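Small fridge next to a table: how much gap, and what goes in the top bit?

Galtcombe Home Forum > Kitchens and Small Spaces > Fridges

scuffmarks_anonymous
Posted 7 December 2020

Moved the small white fridge into the back room so I can stop walking to the kitchen every time I want something cold. It's up against the wall with a white table right beside it. White wall, white table, white fridge. I've managed to furnish a room in the style of a blank form.

Two questions. First, the gap. There's only a narrow strip between the table and the side of the fridge, and my brother-in-law says it'll cook itself. Second, the upper compartment. It has one flat shelf across the lower part and I can't decide what deserves to live there. 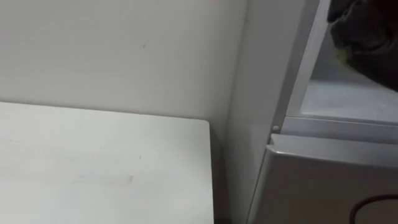 My instinct is small things on that shelf and the drinks somewhere else, but the drinks are the whole reason I moved the fridge. I go through a lot of bottled tea.

pantry_hawk
Your brother-in-law is half right. Depends where the heat comes out. Plenty of small fridges dump it through the back or the sides, so check the manual. If yours wants side clearance, give it side clearance. The table won't be offended.

lowboy6
Disagree. I've had a Femard jammed between a desk and a bookcase for six years and it's fine. People on this forum talk about air gaps the way my grandmother talked about drafts.

pantry_hawk
One fridge surviving your bookcase isn't a study. Put your hand on the side panel some afternoon in May and tell me how fine it is.

lowboy6
I've put my hand on it. It was warm. Fridges are warm on the outside, that's the cold leaving.

mrs_decimal
Can we do the second question before this turns into the dishwasher thread again? That one ran to 111 replies and two of you still aren't speaking.

Top compartment: first find out whether it's a freezer section or just a cold shelf. On my old Arivard the top part got far colder than the rest and I had a bottle of tea freeze and bulge in there overnight. If yours runs like that, no full bottles. Leave them on the table and put one in the main part an hour or two before you want it.

scuffmarks_anonymous
That's more or less how it goes now. A bottle sits out on the table, I look at it, I remember I wanted it cold, I put it in, I forget it until the next day.

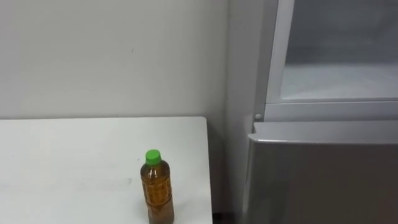
The table is convenient for it anyway, being the right height to unload onto. It does pick up marks, though. I've wiped it down with dish soap and the gray ones just look cleaner.

lowboy6
Baking soda paste. Rub gently, leave it a few minutes, wipe. Works on my desk.

pantry_hawk
Try that on the underside first. It can dull a finish. Melamine sponge is worse, before anyone says it.

grout_about_it
I was about to say it.

Anyway, nobody's mentioned the door. Before you settle on a gap, open everything all the way and see if you can still get a shelf out. I had mine in what I thought was the perfect spot and found I could open the door enough to see the lettuce but not enough to remove it.

mrs_decimal
Seconding the door. Also see which side it hinges on. Some of them can be swapped over - mine took an evening and left me with one spare screw I try not to think about.

scuffmarks_anonymous
Doors checked. Everything clears. I've dug out the manual and it wants more room at the back than at the sides, so the table stays where it is and the fridge comes forward a bit.

lowboy6
So I was right.

pantry_hawk
He's moving the fridge because of an air gap.

lowboy6
A different air gap.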